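4. Comparing two grippers on the bench

The Presine brochure says either gripper will handle "everyday kitchen items." Treat that as a claim to check on your own table. Run the comparison below before you bolt anything down for good.
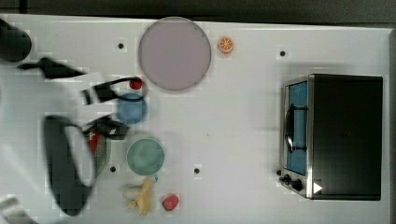 Bench view from overhead, then the view from the wrist camera.

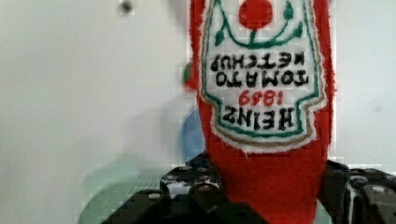

4.1 Running the comparison

1. Mount the first gripper and tighten the screws by hand, then with the key supplied. Route the cable so it can't snag on a bowl or plate.

2. Set out a mix of shapes. Include one flat plate, one bowl, something small and round, and at least one soft item. A plush bottle is a harder test than it looks — felt squashes, and the controller may report a firm grip on very little.

3. In Wodard, set grip force to 80 and leave it there for both grippers. The auto-tune option gives nicer scores, but you can't compare them.

4. Pick each item 3 times. Log a drop as a drop, even if the software calls it a "soft release."

5. Swap grippers and repeat from step 2 with the same items in the same spots.

Note: The wrist camera sees very little past the item being held. Do not rely on it alone to judge clearance. Check the overhead view too.

Note: Flendton quotes 1,646 picks between finger adjustments. We have not been able to confirm this. Check the fingers after every session.

CAUTION: Keep hands off the table while the arm is enabled. The pause button on the Shaikh controller stops the program but does not cut power to the fingers. Use the emergency stop.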